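3.2 Floor care and the stored state of the cleaner

Of the 158 households that returned the Gurcombe diary, 65 kept a canister vacuum cleaner. Most entries dealt with the time before and after cleaning: fetching the machine, freeing the hose, finding a socket and putting everything back. Frida Stougaard and Ívar Eskildsen coded these entries separately and settled differences with the third author.
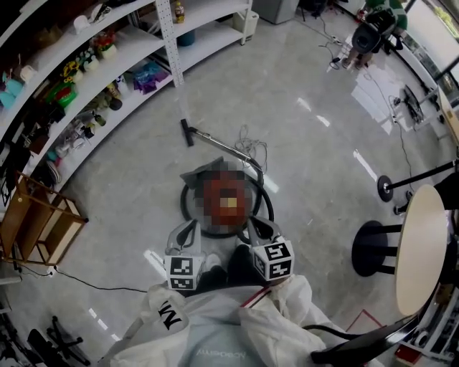

Gurcombe, April 22, 2020

Figure 3. Canister vacuum cleaner on a marble-patterned floor beside open shelving. The hose loops round the base, the metal wand reaches out to the floor nozzle, and the thin cord lies in a loose tangle to the right of the wand.

We use "laid out" for a cleaner with its wand and nozzle on the floor, as in Figure 3, and "parked" for one with the wand clipped to the body. The cord was coded apart from the hose, as diarists often dealt with one and left the other. A cord in a loose bundle was entered as "gathered, not wound".

Open shelves near the cleaning area were also noted. Diarists with small items on low shelves wrote more often of moving things by hand before they started, and several did the shelves first so that dust fell on an uncleaned floor. The order of work is taken up in Section 3.3.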